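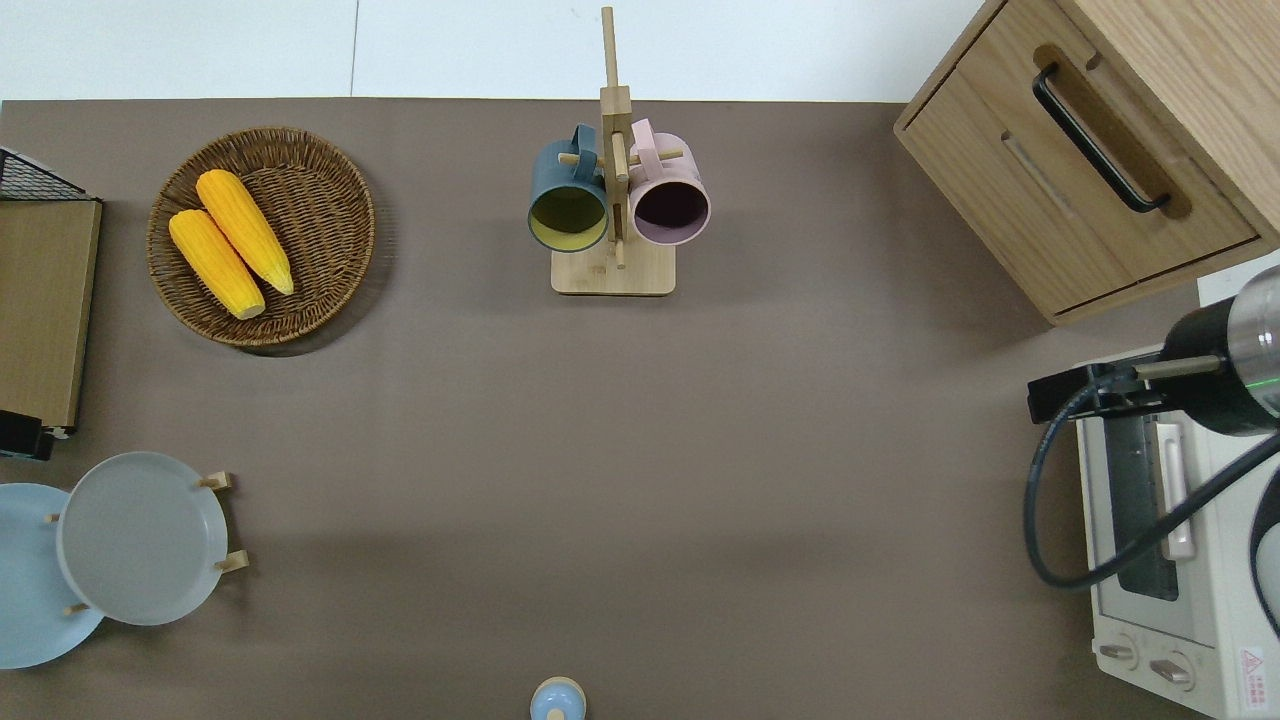
Wanted: people who cook supper and don't mind telling me about it

Hi all! I'm putting together a book of everyday suppers from Grarneswood, and I need cooks. I mean regular cooks, the kind who come in the door at six with their coat still on and start looking in the fridge. If you live in town, or used to, or your mother did and you still make her corn pudding, please keep reading.

The whole thing started with my aunt's recipe box. I inherited it in May and it has 822 cards in it, most of them cakes, and a lot of the cakes are the same cake (three different neighbors gave her that lemon one and she kept every copy). What it doesn't have is dinner. She fed six people every night for years and never wrote any of it down, I guess because you don't write down what you already know how to do. I asked my cousins what they remembered and we had a pretty good argument about whether there was bacon in the beans.

So I'd like to get the suppers on paper while the people who make them are still around to be asked.

What you'd be doing

Keep a supper diary for 4 weeks. A few lines a night is plenty: what you made, what you swapped out, who complained. Cereal nights count and I want those too. Takeout counts if you did something to it.

Then I'd come by, or you'd come to me, and we'd talk for an hour or two while you cook one thing you make all the time. I bring the groceries. I record the talking and type it up, and you get to read it and cross out anything you like before it goes anywhere near the book.

Who I'm looking for

Anybody over 18, really. I have plenty of retired folks signed up already (thank you, you're wonderful, please stop feeding me) and I'm short on people who live alone, people who work nights, and anyone who learned to cook as a grown-up. You don't have to be good at it! Short answers are fine, bad spelling is fine, and if you want to do your diary in another language we'll work it out together.

What you get

A $60 grocery card when you hand in the diary, 2 copies of the finished book, and your name in it, or a made-up name if you'd prefer that. I wish it were more. The money comes out of a small local arts grant and most of it is going to the printer.
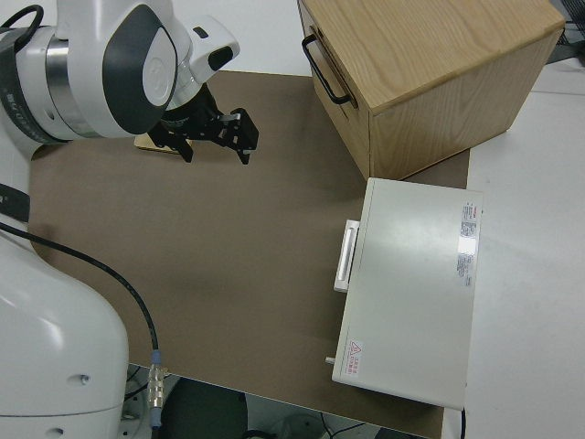

Ilona Vörös wrote to ask whether she could sign up if she makes the same soup every Sunday and then eats it until Thursday. She was worried her diary would be too dull to use, and she wanted to know if she had to write "soup" four days running.

Yes to the first, and yes, please write soup. Ilona, tell me what you put on it by Wednesday, that's the part I'd love to hear about.

How to sign up

Leave your name and a phone number at the library desk in the envelope marked SUPPERS, or just reply to this post. Tell me the thing you cook most often and which evenings I can call. I'm slow with email on weekdays but I do get to everything. Sign-ups close on Saturday, November 8, 2025, and diaries start the Monday after.

One more thing, if anyone has a strong opinion about bacon in the beans, put it in your note. My cousins are waiting.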